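Home | Workshop | Gallery | Finds | Contact

Filed under: Sheds, benches & old metal

The big grey bin on the bench
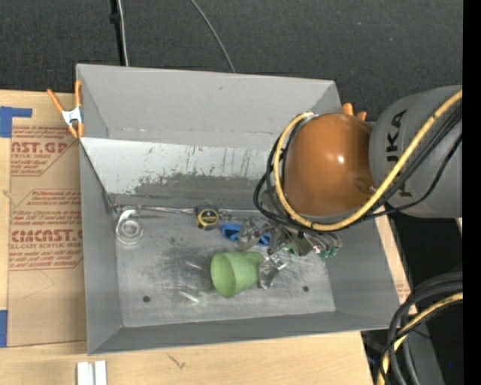

How do you clean up an old sheet-metal bin without ruining the worn look? Start with warm water, a drop of washing-up liquid and a soft brush, dry it straight away with an old towel, and leave the wire wool in the drawer unless you've got proper rust.

I've had more messages about this bin than about anything else I've put on here (including the Gudell lamp, which I thought was far prettier!), so it gets a page to itself. It came out of a clearance at Rernside, where I'd gone for a pair of trestles and came home with 2 bins and no trestles. Helmi Juntunen drove, bless her, and had a Rissanen stool wedged behind her seat for 40 miles.

A few notes for those who asked, all to do with the picture up top.

The sloping panel. My favourite bit. It's whitish and scraped towards the top, with long dark scratches running down it, and then it goes to a darker, worn grey. I did think about painting it and I'm so glad I didn't.

The floor. Scuffed all over, smudges and bright streaks, and two little round holes. Several of you said to plug them. I'm leaving mine open, though a dab of filler would do if you wanted to keep screws in yours.

The low front. You can get your hand in without scraping your wrist on the edge, and it's so much nicer than the deep tubs I had before. The tall back stops things rolling off behind the bench too.

The green cup. Yes, the light green one lying on its side! Three people have asked where it's from. Mine came in a mixed box from Truvden last December and I'm afraid I've never seen them sold singly.

The tabletop. Pale wood, and I do love it with the grey. If you're standing a metal bin on wood, stick some felt underneath first. I learnt that one on the kitchen table and we don't talk about it.

The second bin is smaller and has a dent I'm still working on, so it'll go up when I've got it looking respectable. If anyone near Rernside spots those trestles, please shout!

Posted March 1, 2025
11 comments | 3 shares

Older | Newer | Back to gallery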